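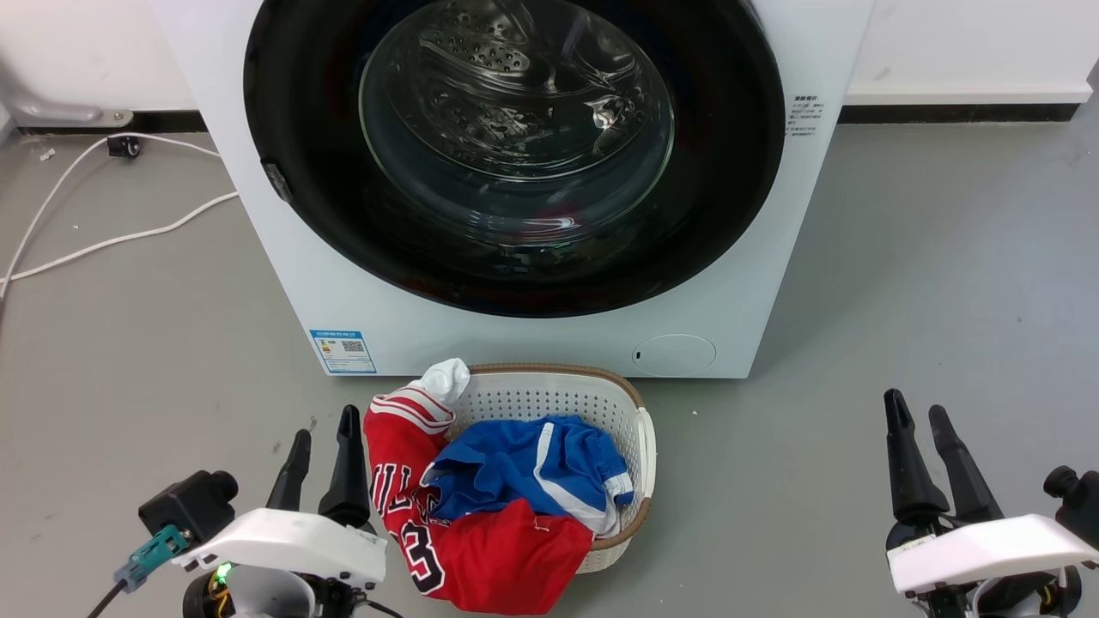
## About Drumavier

We're a sportswear laundry on Carnegie Street, and we wash uniforms for 50 clubs, from jerseys and shorts down to the last sock. Our crew is 10 people strong - and four robots now share the loading with us!

What we love most is how the days have changed. There's far less bending over baskets, so backs hold up better, and the people who used to load all shift now do repairs, stain work and lettering (the fun stuff). Everyone on the floor has learned to teach the robots a new task, and two of us run that training at our Paltico shop too.

Come by any afternoon and say hello.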